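The Book That Went Abroad Four Times

How one printed text moved between languages, and what each version kept

The household manual known as the Girnberg book was first set in type in 1570. It was reprinted often and translated four times. Few of its readers knew that the versions differed.

A bamboo cutting board on a veined countertop.

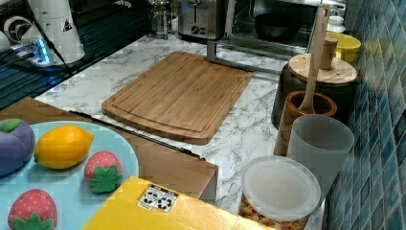
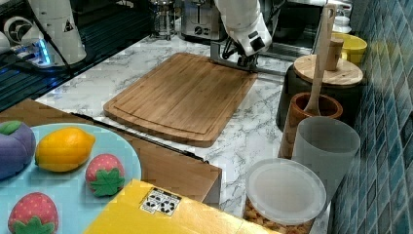
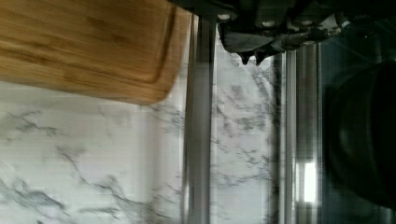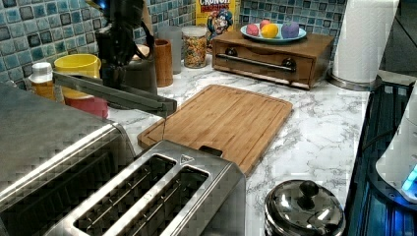

Why do the translations differ so much in length?

Each translator worked from a different printing. The first edition had no chapter on storage, and the 1622 edition added one along with a long index. A translator who owned only the early text had less to translate.

The Zoseck version is the shortest. It follows the first edition line by line and keeps its chapter breaks, including one that falls in the middle of a sentence. The Gusik version draws on the later text and runs to nearly twice the length. Its translator also changed the weights and measures to local units, which introduced errors. In the chapter on salting, one quantity is doubled in the table and correct in the text.

Oda, the press that issued the modern edition, compared all four translations with both early printings. The editors marked each variant with a letter in the margin. Spelling changes were left out. The print run was 2000 copies, in 2 volumes, with the notes bound separately.

The notes are the more useful volume. They show that the translators rarely cut material on purpose. Most gaps match a missing or damaged leaf in the source copy, and the page numbers at the breaks support this. The exception is the preface, which three of the four replaced with their own.

Copies of the Girnberg printing are scarce in full. Most lack the last gathering, where the printer placed the corrections. A reader who uses such a copy will repeat mistakes that the printer had already fixed.

The index volume is scheduled for November. It will list terms by source language first, then by translation.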